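Buston Wash House Opens Its Second Shop on Meleck Street in December

Hi, Buston! I've been running the Wash House for 18 years now, and I still get a silly grin when I unlock the door at 6 a.m. So you can imagine what I'm like this month, because we're opening shop number two at 722 Meleck Street (the old Mansour shoe repair, for those of you who remember it).

The new place has the same prices and the same free coffee, plus a long folding table I've wanted forever. We'll also do drop-off service there, wash and fold, back to you the next morning. Rirnel Bakery next door is sending over rolls for opening day, so come hungry!

We're bringing our Save Your Sweaters night along too. It's free, it runs an hour, and you can ask us anything about wool, stains or that one shirt you're scared of. My best tip is still the cheapest one: put the delicate stuff in a mesh bag and zip it all the way before it goes in.

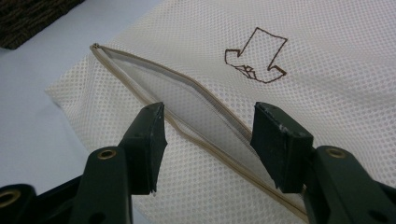

By Prasanna Cassim, Owner
Buston Wash House | News

Habibur Matubbar will manage Meleck Street. He started with me on Saturday-style rush shifts back in college and he can get candle wax out of just about anything. Stop in and say hello to him, or call the shop and ask for extension 101.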